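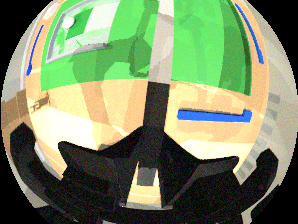 Yorath Football Club, Grounds and Kit Department

Brudevus 60 Portable Training Goal

The Brudevus 60 is a folding goal for small-sided football on grass or artificial turf. It is supplied by Zidix and is kept at the Clurevville training ground for use by all age groups.

Specification
Product code: 907
Width, inside posts: 270 cm
Frame tube diameter: 60 mm
Frame: aluminium, powder coated
Net: knotless polypropylene, fixed with plastic clips

Assembly
Unfold the side frames until both hinge pins lock. Fit the rear ground bar, then attach the net from the crossbar downwards. No tools are needed.

Anchoring
The goal must be anchored whenever it is upright. Use the U-pegs on grass and the rear counterweights on artificial turf. Pegs and weights are ordered separately under code 875.

Storage
Remove the counterweights before folding. Store flat, net side up. Report bent pins or split clips to the department before the goal is used again.

Page updated 02/12/2012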